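Step 4 – Fitting the small spur gear

Now for the part of the Turnow gear train kit that everyone looks forward to, when a box of bits starts to become a mechanism! Clear the tray, put the Flisetti board on its feet and keep the 30 mm shaft within reach.

1. Take the small white spur gear out of bag 13. Check between the teeth for crumbs of plastic and brush them away with a dry, soft brush.

2. Look through the hole in the middle. You want it clear all the way, with no whiskers around the rim. 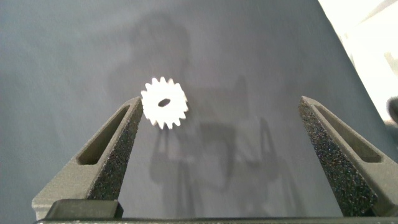

Irard wrote to us after the first batch to ask whether the bore should be oiled before the gear goes on. No, leave it dry for now – the oil comes in step 6, and one drop is plenty.

3. Hold the shaft upright and lower the gear on to it, keeping it level. Press gently with a fingertip until it meets the collar.

4. Turn the gear slowly through a full circle. It should run sweetly against its neighbour, with the tiniest bit of play (lovely to feel when you get it right).

Caution: never tap the gear down with a hammer. The teeth chip easily.

Note: if the gear is stiff, slide it off and try again from the other face. Spares are listed under part number 155.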